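Home | Tickets | Knowledge Base | Log out
Print this page | E-mail this ticket

Ticket 311 - Label printer skipping, Drolldale stockroom
Opened April 5, 2024. Status: open

Tedo printer at the Drolldale desk feeds two blanks after every label. Started after the roll change. Crenshaw site has same model, no problem there.

Tried so far:
- power off, wait, power on. Same.
- cleaned sensor w/ dry cloth. Same
- swapped cable. Same.

Driver had label length at 155, roll is 102. Changed it, printed the toy bin tags as a test. One blank now insted of two.

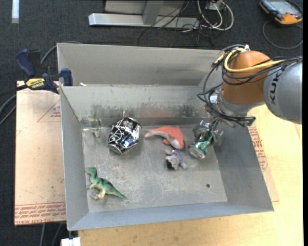 Update 2

Ran gap calibration from the front button. 80 labels, no blanks. Then opened the Satau stock app and it's back to skipping. App must be sending its own page size, overides the driver. Can someone with admin check the template? I can't save changes.

Leaving open. Using the driver test page for now, slow but works.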